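## 4. Constructing and measuring angles

Feren can draw an angle in two ways: from three points, or from one ray and a value. The steps below use the first way. Before you begin, open a blank sheet and check that the unit in the lower bar is set to degrees. New sheets start in radians.

### 4.1 Angle from three points

1. Choose **Point** and click three places on the sheet. Feren names them A, B and C.
2. Choose **Angle** from the Measure menu.
3. Click A, then B, then C. The second point you click is always the vertex.
4. Read the value beside the arc. To move the label, hold Shift and drag it.

**Note:** The order of the clicks matters. Feren measures counterclockwise, so A, B, C may give 91 degrees while C, B, A gives the rest of the full turn. If you want only the smaller of the two, turn on **Convex angles only** in the Sheet settings.

### 4.2 Bisecting the angle

1. Select the arc by clicking on it once.
2. Choose **Bisector**. A dashed ray appears, starting from the vertex.
3. Drag point A slowly. The ray should follow and keep both halves equal.

If the ray stays in its place, the arc was drawn as a free shape and is not attached to the points. Delete it and repeat the steps in 4.1.

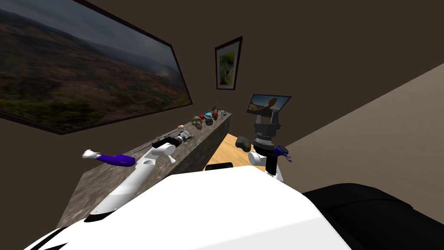

Khadija Badawi wrote to us that her bisector followed point A well but stopped when she dragged the vertex, and she asked if this was an error in the program. In her file the vertex was locked. A locked point has a small square around it, which is hard to see when the sheet is zoomed out. Right-click the point and choose **Unlock**, then drag again.

### 4.3 Precision

The label shows whole degrees until you change it. Go to **Sheet > Labels > Decimals** and enter a number up to 3. This changes only what is displayed – the calculation inside the program stays the same.

**Caution:** Do not use the displayed value for a proof that an angle is right. An angle of 90.3 degrees is shown as 90 when decimals are off. Use **Test > Perpendicular**, which compares the two lines directly.

**Caution:** On sheets with over 500 objects, dragging a point can become slow. Turn off **Live labels** before you drag, and turn it on again when the point is in its place.

To save the construction for use in Pemari, choose **Export > Steps**. Free shapes are not included in the export.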